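Automation on the fittings bench: notes from the first months

The decision to introduce robotic handling on the fittings bench at Limthorpe was announced to staff in December. It concerned one bench only, where moulded white parts are placed into and removed from their fixtures before inspection. I have worked on that bench for seven years, the last four as its lead, and I was asked to act as the link between the operators and the installers, Athanasiadis. What follows is my own account and does not represent the position of the company.

The announcement was received calmly, although there were questions. Staff wished to know whether posts would be lost, who would be responsible for faults, and whether the rates agreed for bench work would still apply. Management confirmed that no post on the bench would be removed in the first stage. The answer on rates took longer and was given in writing after the second meeting.
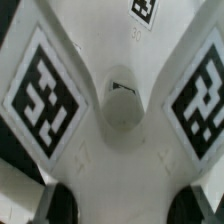

The skill that operators were most reluctant to hand over was that of judging alignment by touch. An experienced person does not look at a socket for long; the hand finds the opening and corrects itself. The new arrangement depends on sight, and so everything near the work has been given something to be seen by. There is one large square marker on each side of the white socket, set at a diamond angle, and a smaller one on the wall above it with the number 30 beneath. Operators have had to learn to treat these markers as part of the equipment. A smear of grease, which would have been of no consequence before, is now an entry in the shift log.

This has changed the character of the working day. Under the former system, each operator kept to one position and was measured on output. There are now two people to a shift on the bench, and their time is divided between loading trays, checking markers, inspecting finished parts and attending to stoppages. Some colleagues have welcomed the variety. Others have told me that they miss the steady rhythm of the old work – and that watching a machine is more tiring than using one's own hands. I believe that both views deserve to be recorded.

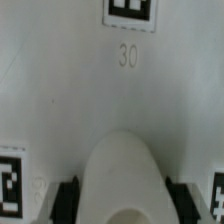
Training was provided by Kanako Kamata of Athanasiadis over three mornings. Her sessions dealt chiefly with stopping and restarting the cell safely, and with reading the messages shown on the Posell panel. It was agreed that any operator may stop the cell without first asking a supervisor. I regard this as the most important point settled so far, and I would ask that it be kept when the arrangement is extended.

Certain matters remain open. The grading of the new duties has not been decided, and the job descriptions still refer to the former bench. Colleagues at our Stireck site, where a similar cell is planned, have asked to visit before their own installation begins. I have supported that request and am waiting for a reply from the site office.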